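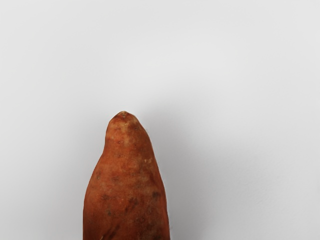

1 Mar 2022

So, the seed order is in! I sent it off last night after three weeks of scribbling on the back of the same envelope, and I feel about ten pounds lighter (so does my bank account). Thank you to everyone who wrote back after the last newsletter with suggestions. I read all of them, and I did take the advice on beans, even though it hurt.

The big change this year is that I've given up the second bed by the fence. It gets maybe four hours of sun now that the neighbor's maples have filled out, and I've spent two summers pretending otherwise. It's going to be lettuce, spinach and a bit of parsley, and whatever is left over can go to chard. Everything that wants real heat moves to the long bed on the south side, where the brick wall holds the warmth well into the evening.

That means the sweet potatoes finally get a proper spot. Last year I tucked them in behind the squash and you can guess how that went. The squash ate everything. I dug in November, which was far too late for Irnirthorpe, and half of what came up had gone soft at one end from the cold soil. The good ones were really good, though - I roasted the last of them in January with nothing but oil and salt and was sorry when the tray was empty.

A few of you asked how I start mine. I don't buy slips. I take a firm, unblemished root around the first week of March, lay it on its side in a tray of damp potting mix and cover it about halfway. Then it goes on top of the fridge, where it's warm, and I forget about it. Shoots can take a month or more, so don't panic and throw it out at week three like I did my first year. When the shoots are as long as my hand I twist them off and stand them in a jar of water until they root. You can also do the whole thing in a glass with toothpicks, and my kids loved that, but I found the water got smelly fast.

Now, dirt. I had Penner deliver compost last spring and it was lovely stuff, dark and crumbly, but they've moved their yard out past Nornar and the delivery charge has gone up. I'm going to try splitting a load with two other people on our road. If you live nearby and want in, hit reply and tell me how many barrows you'd like. It would be dumped at the bottom of my driveway and you'd need to come and shovel your own, sorry, my back has opinions.

Oh, and the rain barrel. I measured the shed roof and worked out that a decent storm should give me nearly 800 liters, and my one barrel fills up in no time and spills all over the path. So a second one is going in beside it, joined with a short hose near the top. I bought the connector kit already and it is still sitting on the kitchen table in its bag.

Next time I'll have tomato news, and hopefully a report on whether the garlic made it through that ice. I poked around under the straw yesterday and saw some green, so fingers crossed! Keep your questions coming, and if you have spare egg cartons, I'll take them.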